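The bench, at last

I have been promising a post on the new packing bench since June, and several of you have very kindly nudged me about it, so I've made a large pot of tea and I am going to sit here until it's written.

For anyone who has only just wandered in, I make soap and hand balm in what used to be our utility room, and I sell it under the name Swati from a market stall and a very slow website. For years I packed the orders on the old kitchen table. I was fond of that table. It had been ours through two house moves and a great many birthday cakes, but it had a dip in the middle, it soaked up oil like a biscuit, and whenever I pulled the tape gun across a parcel the whole thing wandered towards the door. By last autumn I had a folded beer mat under one leg and another folded beer mat under the first.

What I wanted was metal. I'd seen a lovely plain bench at Harnudeck, the catering clearance place out past the ring road, and I went back to visit it so often that the man on the desk started saying hello. Then of course it was sold. I sulked, had a bacon roll, and on the way out noticed a much odder thing leaning against the back wall with ridges running the whole length of it. It was marked at £200 and it fitted my wall with a finger's width to spare, so that was that. Getting it home took two of us, a borrowed van and a certain amount of language.
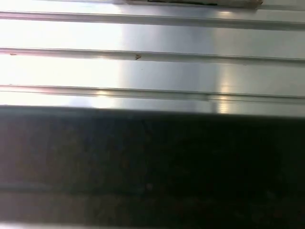 The ribbed metal, with the light catching it.

I wasn't at all sure about the ridges to begin with. My worry was that everything would rock, and small things do rather. A balm tin set down across a ridge will tip over if you so much as sneeze, and I have learnt to stand them in the flat parts between. But for parcels it has been a joy! A box slides along so easily when you push it with the ridges, and it stays put when you lean on it to tape the flaps down. I can run the address labels along one flat strip in the order they need to go out, which sounds like a tiny thing, but before this I was forever sending lavender to people who had asked for rosemary.

Cleaning it took some getting used to. Crumbs of soap collect along the ridges and a cloth just pushes them further in. After trying all sorts I've settled on a soft paintbrush, dry, the whole way along, and then a damp cloth with a drop of washing-up liquid. I did try a tin of Iluvon polish that my sister-in-law swears by. It smelled gorgeous and left a film that got on to every scrap of tissue paper for a week, so the tin has gone under the sink with the other good ideas.

The other thing I've had to think about is glare. Bare metal bounces light about in a way an old table never did, and on some afternoons I had to move my order sheets just to read them. I've put up a bit of muslin on a wire, and I've swapped the bulb for a softer one, and between them they've made it quite comfortable. I rather like the room in the evening now, with the radio on and a stack of boxes going down steadily.

Order number 1582 went out this morning, for those who enjoy that sort of thing (I do, I write them all in a book). It was 6 bars of the oatmeal and a balm, going to a customer who has been buying from me since the days of the beer mats.

Next job is shelves. I have my eye on some Pudano brackets, and I've measured the wall twice and got two different answers, so I'll be having another go after supper. The old table has gone out to the greenhouse, where the dip is very handy for seed trays.

Recent posts
Why my rosemary bars went green
A slow website and how I live with it
Muslin, string and tissue: what I wrap with
Market stall notes for a windy morning

Contact | © Swati Soaps, all words my own | Back to top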